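Folding and Storage of Household Cloths: Effect of Fold Method on Shelf Space and Handling

Student project report
Benjie Fajardo
Submitted 13 April 2023

Summary

This project compared two ways of storing small household cloths on an open shelf: flat stacking after a three-part fold, and upright filing after a three-part fold and a final roll. The work was done on the linen shelves of the Tolentino practice flat, using cloths from the flat's own stock. The cloths were sorted by fabric type before folding. Upright filing made single cloths easier to remove without disturbing the rest. Flat stacking gave a more even load on the shelf and needed less attention when cloths were put back. Dark pile fabrics were the hardest to fold to a consistent size under either method, and the recommendations treat them separately.

1. Background

The practice flat is used for teaching housekeeping tasks. Its linen is washed on site and put back on the shelves by whoever is on the rota. Over the previous two terms the shelves had become difficult to use. Tea towels, hand towels and cleaning cloths were mixed together, and cloths at the bottom of a stack were rarely taken out. When someone needed a cloth from the middle, the stack above it was usually lifted off and put back unevenly.

The task set for the project was to propose a storage method that could be followed by a person with no training beyond a single printed sheet. Cost was also a limit. No new shelving could be bought, and the only equipment allowed was what the flat already held, together with a set of Nesance shelf dividers that had been bought in October and not yet fitted.

2. Aims

The first aim was to find out which of the two fold methods left the shelf in better order after normal use. The second was to record which fabrics gave trouble and why. A third aim, comparing drying times, was dropped at an early stage as the airing cupboard could not be kept at a steady temperature.

3. Materials

The stock held 283 cloths at the start of the project. These were sorted into the following groups:

Flat weave: tea towels, glass cloths and napkins.
Loop pile: hand towels, face cloths and bar towels.
Knit: dishcloths and floor cloths.
Other: dusters, polishing cloths and anything with a coating.

The fourth group was left out of the trial. Coated cloths do not hold a crease, and the dusters were due to be replaced.

From the first three groups a trial set of 16 cloths was chosen. The set was made up so that each group included light and dark pieces, and so that new and worn cloths were both present. Worn cloths were included on purpose. A method that works only on new cloths with square corners would be of little use in the flat, where most of the stock has been through the wash many times.

A rigid tape measure, a sheet of squared card and a kitchen scale were used for measurement. The card was marked with the target size of the finished fold. The Ultine shelf unit in the hall was used for the trial because its shelves are open at the front and can be seen clearly from standing height.

4. Method

4.1 Preparation

All cloths in the trial set were washed together on the same programme and dried on the rack. They were left overnight before folding. No cloth was ironed. Each was shaken out once by holding two corners and then laid on the table with the care label at the lower left. Where there was no label, the side with the neater hem was placed at the bottom.

4.2 Flat fold

The left third was folded towards the middle and the right third folded over it. The strip was smoothed by hand from the centre outwards. The top end was then brought down to meet the bottom end, and the piece was folded in half again if it was longer than the card. Finished pieces were stacked with the folded edge facing out.

4.3 Upright fold

The first steps were the same as for the flat fold up to the point where the strip had been smoothed. The strip was then rolled from the top end, keeping the sides level, and stood on its end between two dividers. The roll was kept loose for pile fabrics, as a tight roll tended to spring open.

4.4 Use trial

Each method was used for one full rota period. People using the flat were asked to take and return cloths as usual. They were not told which measurements would be made. The shelf was inspected at the end of each session. Notes were kept on leaning stacks, open rolls, cloths returned unfolded and cloths returned to the wrong group.

5. Results

5.1 Flat weave

Flat weave cloths gave the most consistent results. The finished pieces matched the card closely under both methods, and the edges stayed level when handled. Flat stacks of tea towels stayed upright throughout. Rolled tea towels stood well but took longer to prepare, and several were returned to the shelf folded flat and pushed in beside the rolls.

5.2 Knit

Knitted cloths stretched when pulled. If the first fold was made with the cloth under tension, the finished piece shrank back and came out smaller on one side. Laying the cloth down without pulling it corrected this. The rolled form suited the knitted dishcloths better than the flat fold, which left a soft, uneven stack that slid forwards on the shelf.

5.3 Loop pile

Loop pile cloths were bulkier than expected at the folds. A doubled edge in this fabric does not press down flat. It forms a rounded band, and each further fold adds to the height. In flat stacks this made the front edge higher than the back, so the stacks leaned towards the wall. Turning every second piece round levelled them, but this step was often missed by people returning cloths.

Black pieces caused a separate difficulty. On a dark cloth the hems and corners are hard to tell from the creases, particularly under the hall light, and the two ends were mismatched more often than on pale cloths.
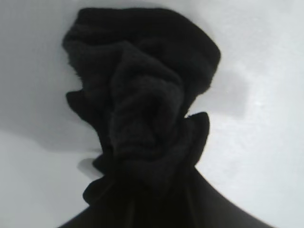 The difficulty was greatest when a cloth had been picked up by the middle. The fabric gathers at the point where it is held and the corners drop into the folds, so that an edge has to be found by feel before any folding can begin. On a pale cloth the shadows in the creases show where the layers lie. On a black one there is little difference in tone between a crease and a ridge, and the shape of the outline is a better guide than the surface. A wavy edge standing out from the side of the bundle is a reasonable first place to take hold, as it may lead to a hem.

The procedure adopted for these pieces was to set the bundle down on a pale surface, take one edge between finger and thumb, and follow it along until a corner was reached. The same was done with the other hand in the opposite direction. Once two corners were held, the cloth could be lifted, shaken and laid out in the normal way. A sheet of white card under the cloth made the outline easier to follow and is included in the recommendations.

5.4 Returns

More cloths were put back in the correct group while the dividers were fitted. The effect did not appear to depend on the fold method, since the dividers were later left in place for a short period of flat stacking and the groups remained separate. This should have been controlled for in the original plan. Fitting the dividers for both methods from the start would have given a fairer comparison.

6. Discussion

Neither method was better for all fabrics. Flat folding is quicker to learn and is the form most people use by habit. Upright filing allows one cloth to be taken without moving the others, but it depends on the row being reasonably full. When the row was half empty the rolls fell over and some came undone.

The trial set was small and the trial short. The findings apply to the cloths held in the flat and may not hold for larger items such as bath towels, which were not tested. The inspection notes were made by one person, and the decision on whether a stack was leaning was a matter of judgement. A simple gauge, such as an upright strip of card fixed to the shelf, would make this more reliable.

Marks on the squared card wore off during handling. The outline was redrawn once with a Talell laundry pen, which held for the rest of the project.

7. Recommendations

Store flat weave cloths in flat stacks with the folded edge facing out.
Store knitted cloths as loose rolls between dividers.
Store loop pile cloths in flat stacks, turning every second piece, and keep the stacks low.
Keep black and dark cloths together in one section.
Place a sheet of white card on the folding table for sorting and folding dark cloths.
Fit the dividers on all shelves, whichever fold is used.
Print the fold sheet with drawings and fix it inside the cupboard door.

8. Further work

The fold sheet has been drafted but not tested with new users. The next stage would be to give it to a group who have not used the flat before and inspect the shelves after their first session. The polishing cloths and dusters should be added once the replacement stock has arrived.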